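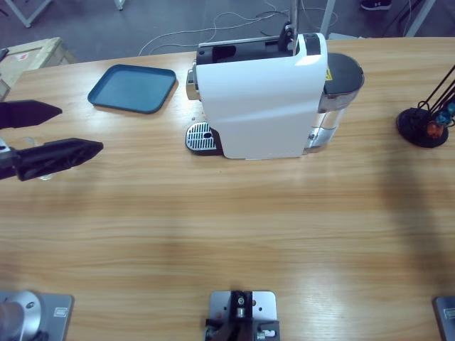

Cottages > Your stay > Questions and answers

Staying at Drurkness: questions we get asked

These are the answers to the things people ring or write about most often. They apply to all the cottages on the Drurkness side of the river. If you have booked the flat in Zultorlow, most of it is the same, but the parking and rubbish arrangements are different and you will have been sent those separately.

Booking and paying

How do I book?

Through the Nudunico booking page or by phone. The calendar on Nudunico is the same one we use in the office, so if a week shows as free it is free. We do not keep weeks back for phone bookings.

When do I have to pay?

A third when you book and the rest six weeks before you arrive. If you book with less than six weeks to go, the whole amount is due at once. You will get one reminder by email. Please check your junk folder if it has not come, as messages from Nudunico often end up there.

Is there a damage deposit?

Yes, £200 per cottage. It is taken with the final payment and goes back to the same card within a week of you leaving. We do not take money off for a broken glass or a chipped plate. We do take money off for lost keys, because the locks have to be changed, and for burns on worktops.

Can I change my dates?

Once, free of charge, up to six weeks before arrival and as long as the new dates are in the same calendar year. After that it counts as a cancellation. If the new week costs more you pay the difference, and if it costs less we refund it.

What if I have to cancel?

The first payment is not refundable. The second is refundable if we manage to let the cottage again for the same week. We always try, and in the school holidays we nearly always can. In February it is much harder, and we would suggest you have travel insurance for a winter stay.

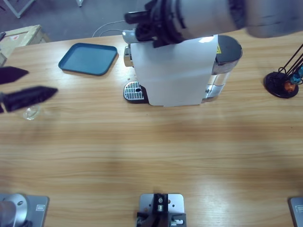
Most home and travel policies will cover a cottage stay in this country, but not all of them, so read the wording before you pay for a second policy on top. We can send a letter confirming your dates and what you paid if your insurer wants one. Allow three working days for this.

Getting here

What time can I arrive?

From four in the afternoon. On Saturdays in summer the cleaners go from one cottage to the next without a break and cannot let you in early. Midweek it is worth asking.

How do I find you?

Do not follow a sat nav for the last two miles. Most of them send you over the old bridge on the Nam, which has a width limit, and there is nowhere to turn round once you are past the farm. Come through Zultorlow instead, carry on past the church, and take the second turning on the left, marked Drurkness only. The track is stony but an ordinary car will manage it at walking pace.

Is there a bus?

The 77 stops in Zultorlow by the shop. There is no evening service and nothing at all on Sundays. From the stop it is a flat walk of half an hour along the river path, or you can come by the road, where there is no pavement. Bring a torch in winter.

Where do I get the key?

From the key safe to the right of the front door. The code is sent on the morning you arrive. The number is different for each guest, so the one from last time will not work. Push the cover firmly shut afterwards or it stays open and fills with rain.

How many cars can I bring?

Two per cottage. Please leave the gateway opposite clear at all hours, including at night. Tractors use it and they start early.

In the cottage

What is in the kitchen?

Cooker, fridge with a small ice box, microwave, kettle, toaster, capsule coffee machine, and enough pans and plates for the number of people the cottage sleeps plus two. There is a dishwasher in the larger cottages. There are no baking tins, so bring one if somebody is having a birthday.

Do you supply coffee capsules?

A few to start you off, in the cupboard with the tea. The shop in Zultorlow sells more but does not always have decaf. Please empty the used capsules before you go. The instructions for each machine are in the blue folder, including what to do when it asks to be descaled. You can ignore that light for a short stay. We descale them ourselves between lets.

Is the water hard?

Very. It is safe to drink and most people like the taste, but you will see white bits in the kettle. A filter jug is kept under the sink in every cottage. If you are particular about your tea, use it.

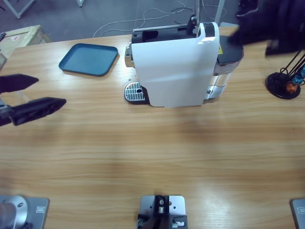 Are sheets and towels included?

Yes, beds are made up before you arrive and there is one bath towel and one hand towel for each person. Please bring your own for the river. Cot sheets are not supplied, as people with babies usually prefer to bring what they are used to.

How does the heating work?

Oil-fired radiators, on a timer set for mornings and evenings. Press the button marked with a plus sign for an extra hour. Please do not change the timer itself. It affects the hot water too, and the next guests will have a cold bath. Oil is included in the price all year.

Can we light the stove?

Yes, in the cottages that have one. The first basket of logs is free and further nets can be bought from the shed by the bottom gate -- put the money in the tin. Burn only the logs from the shed. Driftwood from the Nam is full of sand and salt from the estuary and ruins the lining. Ash goes in the metal bucket, never in the bin.

Is there wifi?

There is, and it is slow. It will do for email and for one person watching something in the evening. It will not do for a day of video calls. The password is on the card by the telephone. If it stops, turn the box off at the wall, wait a minute and turn it on again before you ring us.

What about a mobile signal?

Poor indoors. You can usually get a bar or two from the top of the track, around 200 yards up from the cottages. The landline in each cottage takes incoming calls and will ring out to emergency numbers and to our office.

Are dogs allowed?

Two per cottage, except in the one by the weir, which we keep free of dogs for people with allergies. There is no charge. Dogs must stay off the beds and be on a lead from the door to the gate, because there are sheep in the field most of the year and the farmer is within his rights if one gets loose.

Is it suitable for small children?

The cottages are, but the gardens are not fenced on the river side. The bank is steep and the water is deeper than it looks after rain. We can lend a stair gate, a high chair and a travel cot if you ask when you book.

Can I swim in the river?

People do, from the shingle above the weir. Stay well away from the weir itself. Do not go in when the water is brown or when you cannot see the flat rock near the far side.
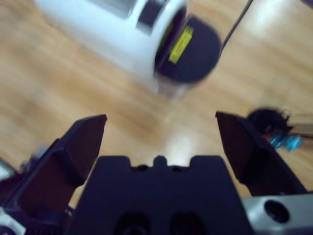
Maureen Askwith
Bookings and guest information, Drurkness Cottages
Last checked 06/10/2019

Leaving

What time do we have to be out?

Ten in the morning. We cannot move this on a Saturday, whatever time your train is. You can leave bags in the shed by the bottom gate until the afternoon. It is dry but it is not locked.

What do we need to do before we go?

Wash up or put the dishwasher on, take the rubbish out, and strip the beds if you have time. Leave towels in the bath. Close all the windows, even in hot weather, as bats come in. Put the key back in the safe and turn the dials.

Where does the rubbish go?

Green bin for recycling, black bin for everything else, both behind the stone wall. Glass has its own crate. The lorry cannot get down the track, so we take the bins up to the road and you do not need to worry about which day it is.

I have left something behind. What now?

Ring the office. We keep things for two months and will post them if you cover the postage. Phone chargers go in a box and there are a great many of them, so tell us what yours looks like. Food is not kept.

Can we book the same week for next year?

Yes. Guests who are staying get first refusal until the end of the month in which they leave. After that the week goes on Nudunico for anyone to book.

1243 shares | 4 comments

riverpath_pair
Can confirm the bit about the sat nav. We ended up at the old bridge with a roof box on and had to reverse all the way to the farm.

Tansy & co
Are the logs still sold by the net? We were there in February and got through two an evening in the end cottage, so it would be good to know the price in advance.

Drurkness office
Yes, still by the net. The price is on the shed door and we will add it to the booking email.

weirside
The decaf situation at the shop has not improved. Bring your own. The filter jug does make a difference to the tea.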